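Last updated: 2021-02-28

OK so a few of you asked how the Great Family Photo Cleanup is going and the short version is that I now have opinions about file names. Long version below, get a snack.

Background for new folks: when my grandmother moved out of the house in Liltatdale we ended up with all the family pictures. Shoeboxes, two albums with those sticky pages, a bag of CDs, and whatever was sitting on the old family computers. I said I'd "just get it all in one place." I said this in July. Ha.

The shoeboxes were the easy part! I figured they'd be the worst and I loved every minute. You put on a movie, you sort by whose haircut it is, you eat chips (clean hands first, then chips, then clean hands again).

The computers, though. Our family had a habit of buying a new one and shoving the last one in a closet with everything still on it. Nobody copied anything over. Half of my cousin's childhood lived in a folder called "new stuff."

If you have an old desktop in a closet and you think there might be pictures on it, please don't drop it off at recycling yet. You don't need the whole machine. You need the hard drive out of it and a cheap adapter cable, and then you can read it from your regular laptop like a big slow thumb drive.

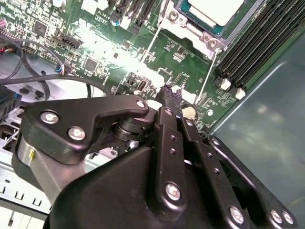
Someone in the replies: my dad did this with his old tower and the drive wouldn't show up at all until he tried a different adapter, so don't give up after the first try and don't let anyone click "format" when the box pops up!!

YES. Thank you. Read that reply twice. If your computer asks whether you'd like to format the disk, the answer is no, thank you, goodbye. I came way too close to hitting that button at eleven at night with one eye open.

Also, copy first and sort later. I broke this rule right away. I found a picture of my aunt in an enormous lobster hat and spent an hour sending it to people, and meanwhile I'd lost track of which folders I had copied. Had to start that drive over.

So my system now is a notebook. A paper one. One page per drive, and on it I write where it came from, what day I copied it, and one dumb memorable thing that's on it. "Lobster hat drive." I've never once mixed up the lobster hat drive.

What I ended up with from the computers was 3,603 pictures. That sounds like a lot until you notice how many of them are the same birthday cake. One cake had its own folder. It was a fine cake!

People keep asking what to do if they're scared of opening up a computer. Totally fair. Unplug it, lay it on its side somewhere with good light, and take the side panel off. The drive has two cables going to it and usually a few screws. Take a picture with your phone before you unhook anything.

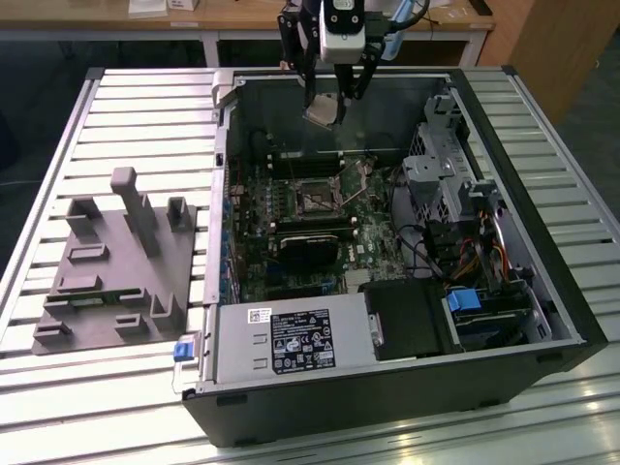

Desktop tower on its side with the panel off. You can spot the DELL logo on the board.

There's a little place in Biten called Lumanlan Repair that will pull a drive and copy it for you if you'd rather not. They did one for me that was making a clicking noise I didn't care for. I'd happily pay them again for the clicking ones and do the quiet ones myself.

Now the duplicates. Oh boy. My family emailed pictures to each other and everyone saved their own copy, and then someone would rename it, and then someone would crop it. So I had the same beach trip in five sizes, with names like beach, beach2, beachbeach, and my favorite, "beach good one."

I use an app called Endilau for finding the matches. It puts the two pictures side by side and you pick. It's a bit ugly and the buttons are tiny but it never deletes anything without asking, and that's all I want from software at this stage of my life. First pass got rid of 470 exact copies. Very satisfying evening.

The near-copies are harder. Six pictures of my grandparents on the porch steps, one second apart, and in every single one somebody has their eyes shut. Which do you keep?
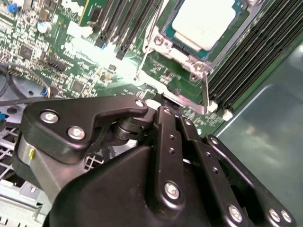 I kept all six. I know, I know. But my grandfather is laughing a little more in each one and by the last he's holding on to the railing, so what was I supposed to do, throw out the middle of a joke? They have their own folder now. The cake does not.

My loose rule for everything else: if I can't tell who it is, and my mom can't tell who it is, and there's nothing interesting behind them (a car, a kitchen, a dog), it goes. The kitchens surprised me. I'm weirdly attached to the old kitchens. There's one with a yellow phone on the wall and I could hear it ring.

Dates are a mess, by the way. One camera thought it was the year 2000 for its entire life. I quit trying to fix the exact days and went with "winter, the blue couch." Blue couch years, brown couch years, the year with no couch. My mom understood this instantly and corrected me on two of them.

I've also gotten a bunch of messages about what to do with the computers once the pictures are safe. Wipe the drive or keep it, that part's up to you, but look at what else is in there before you haul it off. Memory sticks and cables are often still useful to someone. Or there might be no memory sticks left to take, like the board in this next picture, where the four memory slots side by side are all empty. Ask your recycling place what they want and what shape they want it in, too. Mine had a whole sheet of rules about batteries.
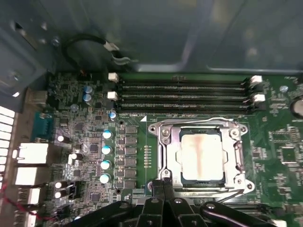 Backups are the part I nag everybody about, so consider yourselves nagged. I keep one copy on my laptop, one on an outside drive in my desk, and one on another drive at my sister's house, two towns over. The drives get swapped when we see each other, normally over pancakes. I also think about those four empty slots whenever somebody tells me their stuff is "on the old computer" – you can't tell from the outside what's still in one of those and what somebody took out years ago, so open it up and check before you count on it.

Then there's the printing. I told myself I'd pick 200 for a real book, paper, with a cover, something my grandmother can hold. My first list had 500 on it. I've been cutting it down at the kitchen table and it's brutal. Three cakes have been let go.

Captions are going in too. Just names and places, in plain words. I have so many pictures with "us at the lake" written on the back and I'd give a lot to know which us and which lake.

She's been helping over the phone. I text my mom a picture, my mom holds it up to her, and then I get ten minutes on a neighbor's boat and who borrowed it and never brought it back. I've started writing those down in the notebook too, on the page for whichever drive it came from.

Still to do: the bag of CDs. Some are labeled. One says "DO NOT LOSE" and nothing else, so naturally I'm saving it for the weekend – will report back.

If you've got a good way to get sticky album pages to let go of a photo, please tell me. I've tried dental floss on one corner and chickened out.

We use cookies to keep you signed in and to remember your settings. Accept | Manage

© 2021 All posts belong to their author. Contact | Back to top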